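ロボットアームに洗濯物を任せるための、うちの小ワザあれこれ

こんにちは。家事の手抜きに全力を注いでいるブログです。前に「お片付けロボのレンタルを始めました」とちらっと書いたら、思ったより質問をいただいたので、今日はそのまとめを。契約しているのはWimineの家庭用アームのレンタルプランで、月364円…だったらよかったんですけど、もちろんそんなわけはなくて、1日あたりに直すと647円です。毎日コーヒーを一杯外で飲むのをやめて、ちょっと足が出るくらい。高いか安いかは最後に書きますね。

最初にお断りしておくと、届いてすぐ何でもやってくれる機械ではないです。私は箱を開けた日に、床に服をばらまいて「さあどうぞ!」とやって、見事に固まられました。アームのほうじゃなくて私の段取りが悪かったんですよね。部屋を少し整えてあげるだけで、拾ってくれる率がぜんぜん違います。というわけで、2か月使って落ち着いたやり方を書いていきます。

■カゴは台にのせる

まずはこれ。洗濯カゴを床に直置きしていたころは、アームがぐーっと下まで手を伸ばして、カゴのふちに服をひっかけて、そのままカゴごと引きずる…ということがよくありました。試しに低いスツールにのせたら、急にすんなり。高すぎる台はだめです。一度ダイニングの椅子にのせたら、長いズボンの裾がずっと床に残ってました。ひざより低いくらいがちょうどいいと思います。

すべるのが心配な人は、カゴと台のあいだに食器棚用のすべり止めシートを一枚。私は100円ショップのを切って使っています。両面テープも試したんですけど、カゴを洗濯機まで運ぶたびにベリベリやるのが面倒で三日でやめました。

■カゴは口の広い、四角いやつ

それまで使っていたのは縦長の布バッグみたいなランドリー入れで、見た目は好きだったんです。でも口がふにゃっと閉じるので、入れたはずの靴下がふちにのっかって止まってる。で、四角くて硬いのに買い替えました。持ち手の穴があるタイプだと、満杯になったときに自分で運ぶのもラク。やっぱり最後に運ぶのは人間ですからね(そこもやってほしい!)。

■床の色と服の色

うちの床はグレーのしましまのタイルカーペットで、そこに黒い服やグレーの靴下が落ちていると、どうもスルーされがちです。説明書にも「床と洗濯物の色の差がはっきりしているほうが認識しやすい」と書いてありました。対策としては、暗い服は一枚ずつ離して置くこと。あと、朝カーテンを開けてから動かすこと。夜に動かすなら天井の照明は全部つけます。間接照明だけのムーディーな部屋では、ちょっと働いてくれません。

緑とか青とか、色のはっきりした服は得意みたいです。だから新しい部屋着を買うときは、つい派手な色を選ぶようになりました。家電に服の趣味を左右される日が来るとは。

■丸めて置かない、でも広げすぎない

服の置き方、これがいちばん聞かれました。ぴっちりたたんで置くと、つまむところがなくて空振りします。逆に大の字に広げると、持ち上げたときに袖がだらーんと垂れて、カゴの外に片方だけ出ちゃう。真ん中をふわっとつまんで、ぽとっと落としたくらいの形がいいです。わざわざやらなくても、脱いでぽいっとすればだいたいその形になるので、夫には「脱ぎっぱなしでいいよ」と言ってあります。結婚して初めて言いました。

長袖はどうしても袖が遅れてついてくるので、カゴの真上まで運んでから放す設定にしておくのがおすすめ。アプリの「放す高さ」を低めにすると、袖まで中に収まりやすいです。初期値だと高いところからパッと放すので、けっこうな確率で外にこぼれてました。
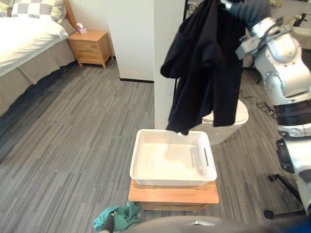
それと、黒いシャツ類はできるだけ先に拾わせています。溜まってくると色の似たもの同士がくっついて、二枚いっぺんにつかんで一枚落とす、というのをやりがち。アプリの順番指定で「暗い色から」にできるので、ここは最初に変えておくといいですよ。

■ベッドまわりは余白をつくる

寝室で使う人は、アームとベッドのあいだに50センチはあけてください。掛け布団の端が垂れていると、それを洗濯物だと思ってつかみにいくことがあります。うちは一度、昼寝していた私の布団が引っぱられました。びっくりしますよ、あれは。動かす前に布団の端をマットレスの上に折り上げておく、これだけで防げます。ベッドスカートは今のところ狙われていません。

ナイトテーブルに置くのもティッシュくらいにしています。コップや眼鏡は必ずどける。アームの通り道じゃなくても、長い服をぶら下げたまま回ると裾がけっこう振れるんです。

■ケーブルは早めにまとめる

恥ずかしながら、ここはまだ途中です。電源と通信のケーブルが意外と太くて長くて、放っておくと床でぐるぐるに。掃除機をかけるときに毎回イラッとします。Mellorのケーブルカバーが床に貼らずに置くだけでいいと聞いて、注文したところ。届いたらまた書きます。とりあえずはマジックテープの結束バンドで、壁ぎわに寄せておくだけでもましです。

■指先のお手入れ

グリッパーの指先は、週に一度、固くしぼった布で拭いてください。糸くずがつくとてきめんにすべります。タオルを拾わせたあとはとくに。アルコールは使わないでと説明書にあったので、うちは水拭きだけです。

■ほかと迷っている人へ

契約前に、JumoとPerncombeのプランも比べました。Jumoは料金が少し安いかわりに、設置を全部自分でやるタイプ。Perncombeはたたむところまでやってくれるコースがあって心が揺れたんですけど、専用の台がうちの寝室には大きすぎて断念。Wimineは設置に来てくれて、カゴの位置も一緒に決めてもらえたので、機械が苦手な私にはよかったです。

不満もあります。まず遅い。私なら一分で拾い終わる量を、のんびりやってます。あと、モーターの音が夜はちょっと気になる。それと薄いストッキングはほぼ拾えないので、自分で入れてます。

で、1日647円の価値があるかというと、私は腰痛持ちなので「ある」に一票。かがまなくていいのが本当にありがたくて。元気な人で、服が少ないおうちなら、お試し期間だけ使ってみて考えればいいんじゃないかな。お試しの申し込みのときは、設置したい部屋の幅を先に測っておくと電話が早く終わります。私は測ってなくて、受話器片手にメジャーを探し回りました。

次は、タオルだけ別のカゴに分けてもらう設定をためしてみるつもりです。うまくいった方、コメントで教えてください!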